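Ebise Tamiru and the long night shift at Lemma

22/08/2021

When I ring Ebise Tamiru she has been up for an hour and is eating toast. It is half past four in the afternoon. "Breakfast!" she says. "Sorry, I'll try not to crunch."

Ebise is a night baker at Lemma, the little bakery on the corner in Wutgate that anyone who has changed trains there will know by smell. She has worked nights for most of her adult life, first in a hospital laundry in Farenton and then at the ovens, and she has become the person her friends ring when they start a job with awkward hours. Last November she put her advice into a booklet on sleeping by day. She printed 24 copies for people she knew and has now got through 800, mostly passed from hand to hand in canteens and staff rooms. I read it in one sitting and rang her the next day.

I should say that I did nights myself for one winter, and I was dreadful at it. I lived on crisps and cried at adverts. So I wanted to know how a person does it for years and still sounds as cheerful as she does.

"I was dreadful too," she says. "The first year I treated sleep like something left over. I'd get in, do the washing, go to the shop, chat to my mum, and then think, right, I've got four hours, that'll do. It doesn't do. You wouldn't come home from an office at six, stay up till two and call that normal, but people on nights do it all the time."

What changed was a colleague at the laundry, Eirini Zacharopoulos, who had raised two children on night work and had rules for everything. Phone in the kitchen drawer. Porridge before bed, never a fry-up. Sunglasses on the bus home, even in drizzle. "She looked like a film star at the bus stop," Ebise says, laughing. "Everyone else in their anoraks, and Eirini in these enormous glasses with a carrier bag of onions."
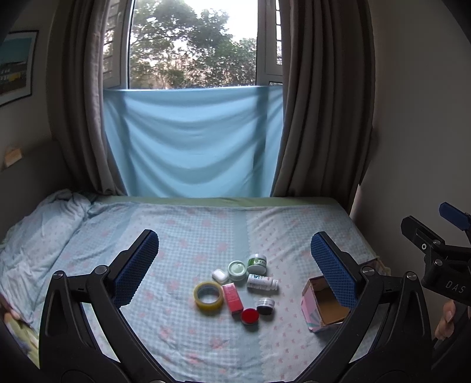
Light, she says, is the part that people give up on too soon. They buy one expensive blind, find that it leaks down the sides and decide that they are simply bad sleepers. Ebise is all for layers. Long curtains at either side of the window are a start, and a plain cloth hung across it, like the light blue one in the photo, can be the beginning of a second layer, though she would take it right up over the glass before a day's sleep. "With trees outside you've got a lovely thing to wake up to," she says, "but leaves let the light through in little bits, and little bits are what wake me." She has used a tablecloth, a picnic rug and, for one hot week, her brother's old football banner. Whatever it is, she wants it wider than the window and pegged at the corners.

Noise comes next, and she is surprisingly relaxed about it. She once lived on Lendulton's main road and slept like a log through the buses. It was voices that got her, especially ones she knew. "You hear your own sister laughing downstairs and you want to know what's funny, don't you?" Her answer was a fan in every season, turned to face the wall in winter so that it hummed without freezing her.

Then there is the food, and here she really gets going. The baking itself makes her hungry at three in the morning, so she takes a proper meal with her and sits down to it at a table — lentils, rice, a bit of whatever greens are going. She won't eat the stock. "Well, one bun. The ugly one, there's always an ugly one." She stops drinking coffee when the second batch of rolls goes in, and she says this single habit did her more good than anything she ever bought from a chemist.

I ask about the lonely side of it, which the booklet touches on only briefly. She thinks for a while. She missed a lot of birthdays in her twenties, she tells me, and stopped being invited to some. These days she holds a breakfast at her flat at five in the afternoon, once a month, for anyone on odd hours. Two nurses come, and a man who cleans trains, and Eirini when her knees allow it. They have eggs and flatbread and they say good morning to each other.

She is working on a second edition, with a chapter on days off, the hardest bit to get right and the one readers have asked for most. Does she flip back to daytime or stay put? "Halfway," she says. "Bed at three, up at eleven. I see a bit of everybody." She hopes to have it printed by November, and Lemma has said she can leave a pile by the till.

By now it is past five, and I can hear her filling the kettle again. Her shift starts at ten. Before that she has a cousin to meet, a pair of shoes to take back and some onions to buy.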